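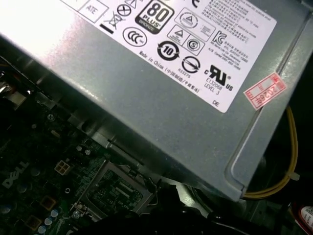 Label of a power supply unit with the 80 PLUS Bronze badge

Progress report to the Luscombe Fund
Project: Joining the Clanent and Ondieki bookshops under one distribution
Period covered: from September until the end of December
Prepared by: Erhan Saraç, project coordinator

1. Where we are now

The transfer of the Ondieki bookshops to Clanent was signed in September, as it was planned in our application. All the Ondieki shops stayed open during the change and they keep their own name above the door. The staff contracts were moved over without changes to pay or hours. Two persons decided to leave in October and we have replaced one of them. The second position, in the school books section, is still open.

Halima Owino is the manager for both groups of shops since the signing. She asked me to mention that the first month was difficult, as the managers received instructions from the old office and from the new one at the same time. From October there is one office only, and the complaints about this have stopped.

2. Distribution

Before the transfer, Ondieki bought most of its stock through Murkent, and Clanent bought directly from publishers. We have now one agreement with Murkent for both. It was signed later than we hoped, in November, because the discount on returned books needed a long discussion. The result is acceptable: unsold titles can be sent back within 200 days, and the shop pays the transport in one direction only.

From our list of 202 small publishers, most have accepted the new terms. The ones who have not answered are mainly poetry presses and religious publishers who work with one person and have no email that is read regularly. Joyce Tanui is visiting them or calling by telephone. We continue to order from them in the old way until they decide, so that their books do not disappear from the shelves.

3. Catalogue

The two catalogues used different codes for the same book, and for older titles sometimes no code at all. Wycliffe Lema has compared them title by title. In December there were 630 titles still to be corrected, nearly all of them in Swahili children's books and in second-hand law books. We ask the shops not to reorder these titles by themselves before the correction is finished - it has happened already that a shop received the same box twice.

4. Money

The grant was spent according to the budget, except for two lines. Transport between shops was more expensive than expected in November, when the school orders came early. The line for training was used only in part. We would like to move the remaining training money to transport and we ask for your written agreement to this. The detailed table is sent separately by Stella Mutiso, together with the receipts.

5. Difficulties

Some regular customers of Ondieki believed that the shops were closing. We should have put a notice in the windows earlier. It was done in October, and the text was also read at the evening reading groups. The loyalty cards of Ondieki are accepted in every shop, but the Clanent tills cannot yet add new points to them. The cashiers write the points in a notebook and this makes queues in the afternoon, mostly after 4 p.m.

6. Next period

- finish the catalogue corrections
- fill the open position in school books
- put one points system on all the tills
- make the first joint return of unsold books to Murkent and check the invoice against the agreement

The next report will include the sales of each shop. Questions about the publishers can be sent to Joyce Tanui and all other questions to me.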